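Magazine > Workshops > Automation

Search articles

A small cell with two arms and a lot of wallpaper

The two-arm cell at Nirkura's Ullcombe workshop gets more care than machines ten times its size, and it's a joy to watch! Every morning starts with the cables. They run along the white links, and a tie that has crept toward a joint gets clipped and redone before anything moves.

Then come the packets, scattered over the gray marbled floor around a black mesh rack. The crew likes them messy – neat rows make for lazy testing.

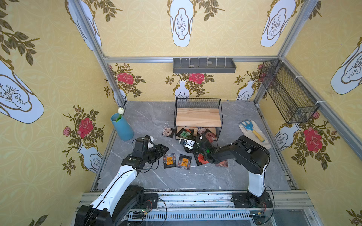
Bolts, boards and 300 cycles

Both bases bolt to the front rail, and those bolts are checked every 300 cycles. The crew marks each one with a paint pen, a habit borrowed from the Faulkner line. Gripper fingers are wiped down and swapped at 880 hours. Stedex, the cell's scheduling program, keeps the count.

The August refit took two days, most of it spent moving the right arm's zero point by a hair. What a difference it made – reaches toward the rack are wonderfully smooth now.

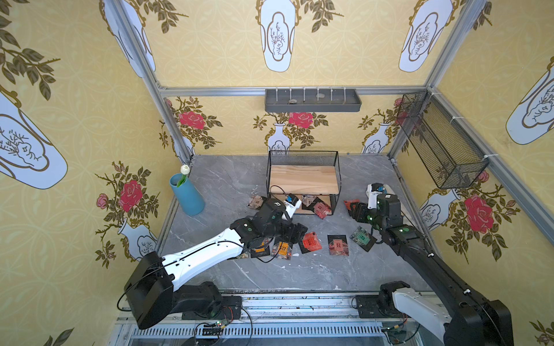 The Ullcombe cell, with both arms over the packets and a tulip in the blue vase.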